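Setting Up Your Saltska Home Inventory

4. Your first room

Now the fun part! You have installed Saltska, picked a name for your household, and you are looking at an empty list with a big green plus sign. Start small. A sock drawer or the odds-and-ends tray on a dresser is perfect practice, and you'll have the hang of it before you ever face the garage.

4.1 Create a room

1. Tap the plus sign and choose New Room.
2. Type a name. Short names work best, as they get printed on labels later (the limit is 31 characters, spaces included).
3. Pick a color. You can change it any time.
4. Tap Save. The room shows up at the top of your list.

Note: Rooms can't share a name. If you have two closets, call them something like Hall Closet and Blue Closet.

4.2 Add a group

A group is a bunch of things you'd rather not enter one by one - scarves, toys, holiday napkins. Groups are my favorite part of the program, and they save a huge amount of typing.

1. Open the room and tap Add Group.
2. Give the group a name and, if you like, a short note.
3. Tap the camera button and add a picture. A quick snapshot is plenty, even a blurry one, as long as you'd know the stuff again.
4. Tap Done.
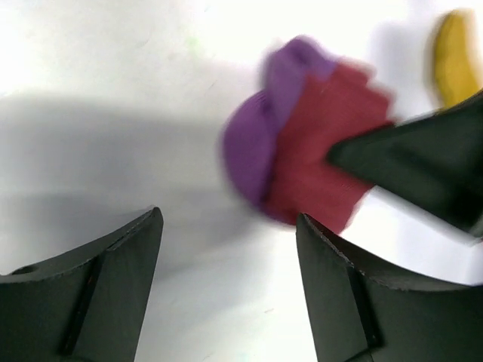
4.3 Add a container

Containers live inside rooms, and they can hold single items, groups, or even other containers. Nest them as deep as you want!

1. Open the room and tap Add Container.
2. Choose Plain or Divided. Divided gives you a grid, and you set the number of rows and columns yourself.
3. Tap any square in the grid to name what goes in it. Leave a square blank if it has nothing in it yet.
4. Tap Save.

Caution: Changing the number of rows or columns later clears the names you typed in the squares. Write them down first, or use Copy Container and make your changes on the copy.

A free household holds up to 500 entries and a full one holds 2000. A container counts as one entry however many squares it has, so go ahead and be generous with the grid.

Liên Vũ, who wrote the original label sheets, sets up every container before adding a single item. Beril Dağdelen goes the other way and sorts at the end. Both work fine - try each one and see which feels natural.
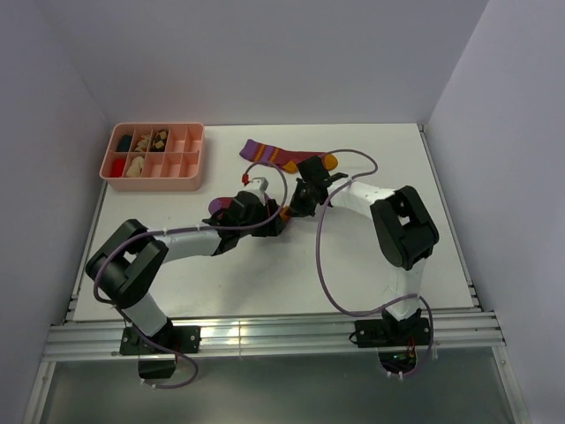
Can I move a container to another room without losing what's in it?

Press and hold the container, choose Move, and pick the new room. Everything inside goes along with it, including notes and pictures. Printed labels still show the old room, so print a fresh one from the Labels menu.

4.4 Save a backup

1. Open Settings and tap Backup.
2. Choose where the file should go.
3. Wait for the check mark before you close the program.

Caution: Restoring a backup replaces your whole list. Anything you added after the backup was made will be gone.

Next: 5. Printing labels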